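When I ask Robel Gashaw what he wanted from a table, he thinks for a long time and then says, "Only that people would sit down at it."

He is responsible for the shared room on the second floor of the Sutanto building in Dirkville. He came to the job in March, when the room already had its desks, its monitors and its chairs. What it did not have was a place in the middle where nothing belonged to one person. People ate beside their keyboards. If two of them needed to look at the same object, one had to carry it to the other's desk and wait until a space was free.

"I measured the old side tables," he says. "They were 77 centimeters high, which is too high for me when I am sitting. My shoulders went up, like this." He shows me, and it does look uncomfortable.

The table he chose is white and large. He wanted white from the beginning, though several colleagues warned him about stains. Robel does not agree with them that a dark table is cleaner. "It is the same dirt. On white I see it and I take a cloth. On brown I put my sleeve in it."
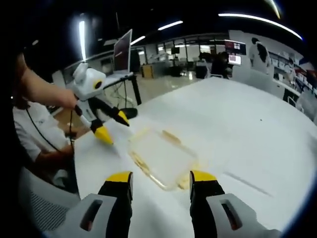

*A clear plastic container with yellowed edges on the white table, with a monitor on the desk behind.*

We talk for a while about the plastic containers, because he has strong opinions on them. The clear ones get a yellow tint at the rim and in the corners, and then people start to argue about whether they should be kept. Robel keeps them. In his own kitchen he has some that are older than his marriage, he tells me, and he uses them for screws, buttons and dry beans.

"For food I am strict," he says. "If I don't know what was in it, I don't put food in it. But for small things, why should I buy a new one?"

His method for cleaning is simple. Warm water, dish soap and 10 minutes of patience. After that he uses a soft brush along the rim, where the cloth does not reach well. He has tried baking soda also, and he says the result depends on the plastic. He doesn't like the rough side of the sponge, because the small scratches hold the color later.

I ask if it is not a little boring, to care for cups and lids. He laughs at me. "You wash them anyway. You can do it well or you can do it two times."

The shape of the table was a longer discussion. The first offer came from a supplier called Gostar and it was for a rectangular one, cheaper and easier to push against the wall. Robel asked for round. He had worked before at a long table, in an office with a different company, and he remembers that the people at the two ends never spoke with each other.
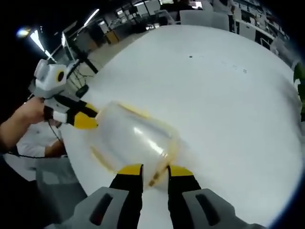

**Anance | Workplace and Rooms Team**

"At a round one you can put a cup on its side and everybody sees the same cup," he says. "Also there is no good seat and no bad seat. Well - there is the seat with the ceiling light in your eyes. I don't sit there."

The chairs are not all the same. There are gray ones and white ones, and he has stopped trying to keep them in groups. They travel through the room during the day. In the evening he brings back the ones that are in the way and leaves the others where they are.

He has one request for the people who use the table, and he has written it in an e-mail to all 133 of them. When you leave, take your things with you, also the lid. The cups come back to him, he says, but the lids go somewhere else, and he is still looking for them.

Before I go, I ask what he would like to change next. He would like softer lamps. He has already asked for a price, and he expects to hear the answer before lunch.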